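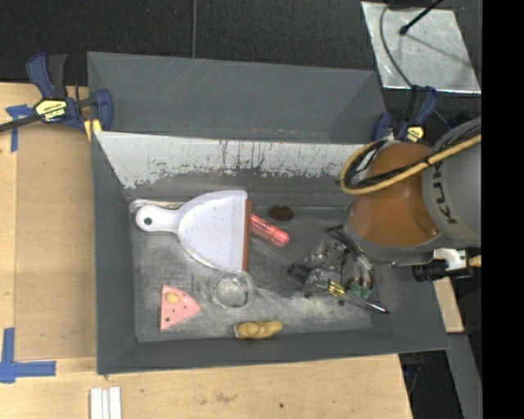

Trosik bin demonstrations, data card

Maintained by Dela Osei and Trinity Strickland, Tekthorpe. Last edited Mar 27, 2020.

What is in it

Trosik holds 1600 demonstrations of a robot arm working over a divided metal bin. Every one was driven by a person using remote control. There are no scripted runs and no runs by a trained policy. The arm is a KUKA with a gripper, and the bin is clamped to a wooden worktop.

The objects are household and workshop things: a dustpan, a clear cup, a screwdriver, a toy slice and so on. They are put in the lower compartment in no set order and are allowed to touch or overlap.

Tasks

There are 2 tasks.

lift: pick up a named object and hold it clear of the floor of the bin.
move: pick up a named object and put it down in the upper compartment.

The object name is stored as plain text in task.txt. Spelling follows the list in objects.csv, so it is "dustpan" and never "dust pan".

How the demonstrations were given

The operator held a hand controller and watched the bin directly, standing on the left side. The gripper follows the hand while the trigger is held and stops when it is let go. Letting go to shift your grip is fine and happens in a lot of runs. We left those pauses in.

Operators were Nermina Mujić, Abena Gyamfi and Mohammed-Awal Agbenyega. Each did 200 practice runs first, and these are kept apart in the practice folder. They are not counted in the 1600.

Files

Each run has its own folder containing:

video.mp4, from the fixed camera
arm.csv, joint angles and gripper opening
hand.csv, controller position and trigger
task.txt
result.txt, either "done" or "failed"

Failed runs are included. Filter on result.txt if you don't want them.

Known problems

Clear objects are hard to make out against the scuffed floor of the bin.
The arm hides part of the bin from the camera in many runs.
In 70 runs hand.csv stops before the video does. They are listed in short_hand.txt.
The Fiadzo loader expects the gripper opening in millimetres. Ours is in metres.

Changes

The Pindcombe runs were taken out in August and now have a card of their own. Run numbers were not reused, so expect gaps.

Questions about the files go to Trinity, and anything about the controller to Dela.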